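Suche Suchbegriff eingeben Los

Hausapotheke aufräumen: was bleibt, was weg kann und wohin damit

In den meisten Wohnungen verteilt sich die Hausapotheke auf drei Stellen: ein Teil im Badezimmerschrank, ein Teil in der Küchenschublade und der Rest im Nachttisch. Wer aufräumen will, holt zuerst alles zusammen und legt es auf einen großen Tisch. Handtaschen, Rucksäcke und das Handschuhfach im Auto nicht vergessen, dort liegen gern einzelne Blister ohne Schachtel.

Beim Sortieren kommt alles auf einen von vier Haufen: behalten, entsorgen, in der Apotheke nachfragen, gehört gar nicht hierher. Auf dem letzten landen erfahrungsgemäß Haargummis, Batterien und alte Kassenzettel.
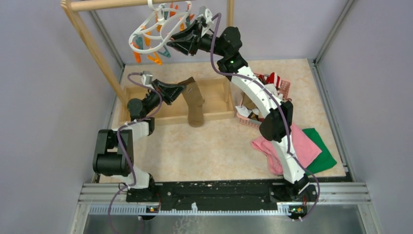
Braune Socke, helle marmorierte Tischplatte.

Haltbarkeit prüfen

Das aufgedruckte Datum gilt für die ungeöffnete Packung. Bei Augentropfen, Nasensprays, Säften und Salben zählt nach dem Öffnen die Aufbrauchfrist, die im Beipackzettel steht. Viele Augentropfen sind nach wenigen Wochen nicht mehr zu verwenden. Am besten schreibt man das Anbruchdatum mit wasserfestem Stift auf die Flasche, nicht auf die Schachtel. Die Schachtel geht verloren.

Einzelne Blister ohne Packung und ohne lesbares Datum kommen weg. Dasselbe gilt für Tabletten, die sich verfärbt haben oder bröckeln, und für Salben, bei denen sich Öl abgesetzt hat. Reste von Antibiotika werden nicht für das nächste Mal aufgehoben.

Auch Verbandmaterial altert. Pflaster kleben irgendwann nicht mehr, und eine sterile Kompresse in beschädigter Hülle ist nicht mehr steril. Zum Staubwischen taugt sie noch.

Wohin mit alten Medikamenten

In vielen Gemeinden dürfen alte Arzneimittel in den Restmüll, der dort verbrannt wird. Die Regelung ist aber nicht überall gleich. Manche Landkreise wollen sie am Schadstoffmobil haben, manche Apotheken nehmen sie freiwillig zurück. Ein Blick in den Abfallkalender oder ein Anruf beim Entsorger klärt das schnell.

In die Toilette oder ins Waschbecken gehört nichts davon, auch kein Hustensaft. Flüssige Reste bleiben in der Flasche, die verschlossen und in Zeitungspapier gewickelt in die Tonne kommt. Wo Kinder oder Tiere im Haus sind, den Beutel erst am Abholtag hinausbringen und bis dahin wegschließen. Leere Schachteln und Beipackzettel kommen zum Altpapier, vorher das Etikett mit dem Namen abreißen oder schwärzen.

Kanülen, Lanzetten und Pen-Nadeln dürfen nie lose in den Müllbeutel. Dafür gibt es Abwurfbehälter in der Apotheke. Ich habe den kleinen von Jurnex an der Innenseite der Schranktür, mit zwei Schrauben befestigt. Der Deckel rastet ein, wenn er voll ist, und lässt sich danach nicht mehr öffnen. Die Schutzkappe nach Gebrauch nicht wieder aufstecken, dabei sticht man sich am häufigsten.

Alte Fieberthermometer mit Quecksilber gehören zur Schadstoffsammlung, ganz gleich, was der Abfallkalender zu Tabletten sagt. Digitale Thermometer und Blutdruckmessgeräte sind Elektroschrott. Die Batterien vorher herausnehmen und in die Sammelbox im Supermarkt geben. 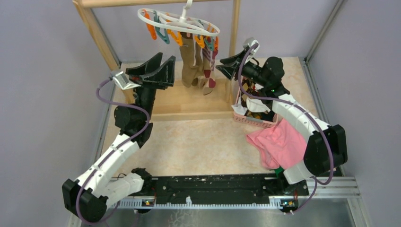 Der richtige Platz für das, was bleibt

Bad und Küche sind zu feucht und zu warm. Besser ist ein Schrank im Schlafzimmer oder im Flur, abschließbar und so hoch, dass Kinder nicht herankommen. Was in den Kühlschrank muss, steht im Beipackzettel, und dann bitte nicht an die Rückwand stellen, dort kann es anfrieren.

Bei mir steht alles in einem Prakska-Kasten mit neun Fächern. Schmerz und Fieber oben links, Magen und Darm daneben, Wundversorgung in der unteren Reihe. Ärztlich verordnete Mittel haben ein eigenes Fach für jede Person im Haushalt. Der Kasten hat damals fast 367 Kronen gekostet, ein Schuhkarton mit Trennwänden aus Pappe hält die Sachen genauso auseinander.

Packungen immer mit Beipackzettel aufbewahren. Fehlt er, druckt die Apotheke ihn oft aus. In den Deckel klebe ich einen Zettel mit der Nummer des Giftnotrufs, der Hausarztpraxis und des ärztlichen Bereitschaftsdienstes.

Wann wieder?

Einmal im Jahr genügt. Ich mache es im Juni, vor dem Urlaub, dann sieht man gleich, was für die Reiseapotheke noch fehlt. Sonnenschutz und Mückenmittel prüfe ich bei der Gelegenheit mit.

Abgelegt unter: Haushalt & Ordnung / Entsorgen, aber richtig

Das könnte Sie auch interessieren
Erste-Hilfe-Kasten im Auto: Inhalt und Ablaufdatum
Medizinische Unterlagen abheften mit dem Ordnersystem Jundinov
Kühltasche Ogbonna im Alltag: Insulin unterwegs kühl halten
Flecken von Jod und Wundsalbe aus Bettwäsche entfernen
Batterien lagern und abgeben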